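About us - and about the rules we work by

Hi, I'm Melaniia Levchenko, and I started Restarer with a borrowed desk and far too many opinions on how robots ought to behave in somebody's bedroom. We're a small company. We teach two-armed robots to do the tidying jobs that come up in ordinary homes (making beds, moving cushions, putting books back where they go), and we write down the working rules that go along with it. The rules part started as one page taped inside a closet door. It has grown a bit!

I came to this from Zondside, where I spent years on factory arms. In a factory you put up a fence and paint a line on the floor, and everyone knows which side to stand on. You can't do that next to a bed. So our first rule is the plain one: when the arms are powered, people stay out of their reach, and one person has a hand near the stop button and does nothing else. No texting, no coffee, no "I'll just straighten that corner."

Second rule - we work with the household's own things, and we ask first. If it's on the bed, it's on the list, and the owner has said yes to every item on it. Anything breakable, sharp or sentimental goes to another room before we switch on.

Third, cables. I'm a terrible bore on cables. Every loop gets checked by hand with the arms off, all the way through the wrist's full turn, and it gets checked again whenever we change the kind of fabric we're working with. A loop that behaves fine over a flat sheet can grab a fluffy blanket in no time.

Soft things, two arms, and a book for good measure:
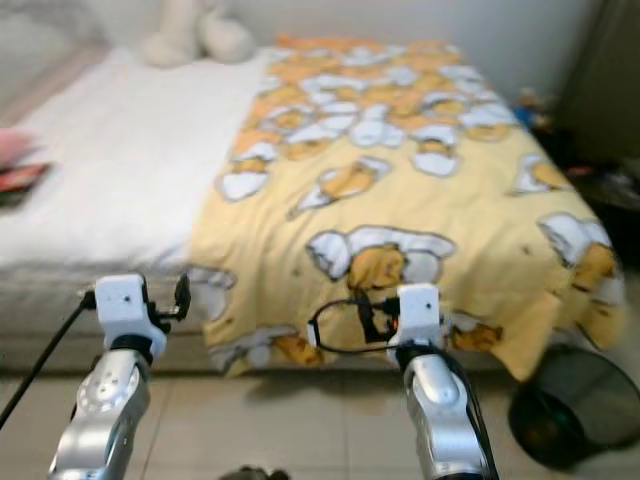
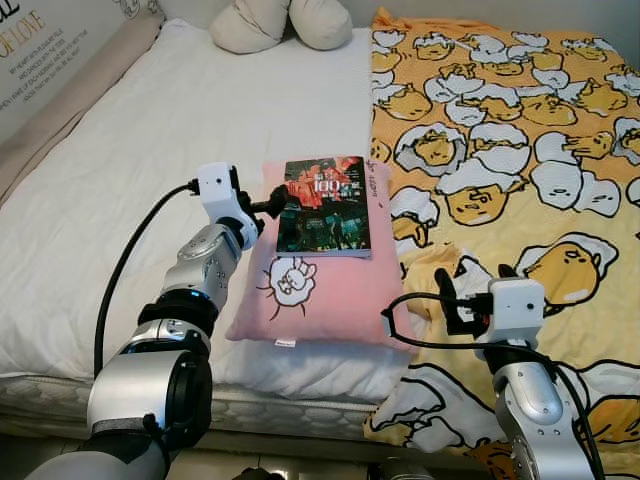

Inna Maksymiv wrote to us after reading an older version of this page to say that our rules were all written for the people running the robot, and that there wasn't one line in them for the person who has to sleep in that bed afterward. She wanted to know who puts the room back, who wipes down the grippers between homes, and whether she could stop a session halfway through without giving a reason.

Fair points, all of them, and they went into the September revision. Grippers are now cleaned before we enter a home and again before we leave. The room goes back to the way the owner wants it, by our hands. And yes, anyone who lives there can call a stop, at any time, and we pack up with no questions and no sour faces.

The current rulebook is dated 05/11/2021 and runs to 13 pages. We've logged roughly 2,000 sessions so far, and every stop gets a line in the log, even the boring ones. Our friends at Wemitz read through the log and argue with us about it, which I enjoy more than they do.

If you'd like a copy of the rules, write to us and ask. Borrow them, change them, tell us where they're wrong. We're in the Symonenko building, second floor, and the doorbell sticks, so push hard.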